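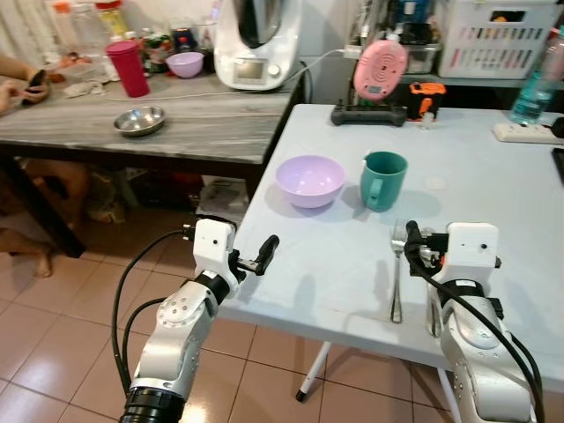 5 min read

The Stavgate group holds its open afternoon on a Tuesday. Visitors are taken through in small parties, and each party gets one task block and a short question period at the end. I went to find out whether two-arm machines can be trusted with kitchen chores, and came away with a partial answer.

The program at Plarildale is run in a furnished room with a tiled floor, two tables and the usual kitchen goods. The hosts make a point of not clearing up before a session. Their earlier work was done on a bare bench with fixed item positions, and the results did not carry over when the same arms were moved to a room with real storage in it.

The task set is called Okholm. It covers tableware only: bowls, cups, forks and spoons, to be picked up, moved, and set down on a given surface. No washing, no pouring, no food. The full log stands at 1,570 attempts. Of these, 510 involve bowls and 516 involve cutlery, and the remainder are cups and mixed sets. An attempt is scored as complete only if the item ends upright, on the correct surface, and nothing else has been knocked over. Near misses count as failures, which I thought was the right choice.

Bowls are the better understood case. A plastic mixing bowl gives the fingers a thin rim to close on, and the rim is the same all the way around, so the approach angle matters less than it does for a mug. The trouble is tilt. A bowl held at one point on the rim turns under its own weight, and the second arm then has to correct it or the first has to set it down at an angle and let it settle. Both methods are in the log. Settling is faster but marks more failures when there is a cup nearby.
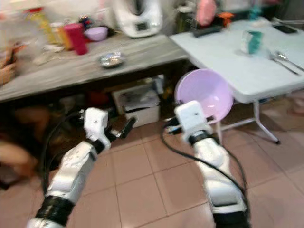 Bowl tipped at the right gripper, with the cup, spoon and fork on the white table.

Cutlery is slower. A fork flat on a smooth top leaves very little height for the fingers to get under, and a small error in depth either misses the handle or presses the fingertips into the table. The group's current approach is to slide the item to the edge and take it from there. A person does the same with a coin. It works best with long handles and costs several seconds per item. Teaspoons have been left out of the set for now.

Cups fall between the two. The handle is ignored and the body is gripped from the side, which is fine for an empty cup. I asked about full ones and was told that liquids are a separate project, Kamath, with its own room and no results to show yet.

A few notes on the hardware for those who follow this sort of thing. Each wrist carries its own camera, and the cables run outside the arm casing in wide loops. I asked whether they snag. They do on occasion, mostly on table corners, and the planned fix is a shorter run with a clip at the forearm. Reach is a larger limit. Working between two tables at different angles means the arms spend a good part of each block getting into position. 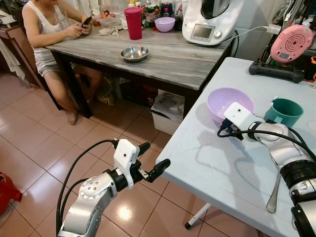 Left gripper open between the two tables; right gripper at the bowl and cup.

Speed was the question most visitors raised. The block we were given was 200 seconds, for a job that a person would finish in well under a minute. The hosts did not dispute the comparison. Their argument is that a slow machine is acceptable if it can be left alone, and that the number to watch is how often someone has to step in. They would not give a figure for that, as the rule for what counts as stepping in was changed partway through the log.

My own view is that a table of plastic bowls and cups is within range, given time and a tolerant owner. I would not yet hand over glassware. For shop-floor use the case is somewhat stronger, as parts there come in known sizes and can be presented in trays, and much of the difficulty with the forks would go away with a simple slotted holder.

Parking at Plarildale is limited and the side entrance closes at 4 p.m. The next open afternoon is in December, when the group expects to have teaspoons back in the set.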